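Runley Self Storage – Frequently Asked Questions

What size units do you have?
We have lockers, small units and single garages. A locker suits boxes and personal items. A small unit will hold the contents of a one-bedroom flat, without the car.

How long do I have to sign up for?
The minimum stay is 2 weeks. After that you pay month to month, and we need a week's notice when you move out.

Is there a bond?
Yes, $300 on garages only. It goes back to the account it came from once the unit has been checked and swept.

Are my things insured?
Basic cover to $3000 is included. You can raise it at the office – ask for Armelle or Quentin.

When can I get in?
The gate code works from 6 am to 9 pm, every day of the year. The office closes at noon on Saturdays and doesn't open on Sundays or public holidays.

What can't I store?
Petrol, gas bottles, paint thinner, food, plants and tyres.

How should I pack small things?
Use shallow boxes with lids, and label the side as well as the top. Put the heavy cartons at the back.
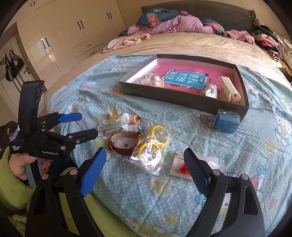
Do you sell boxes and tape?
Yes, at the front counter. Unused flat boxes can be returned with the receipt.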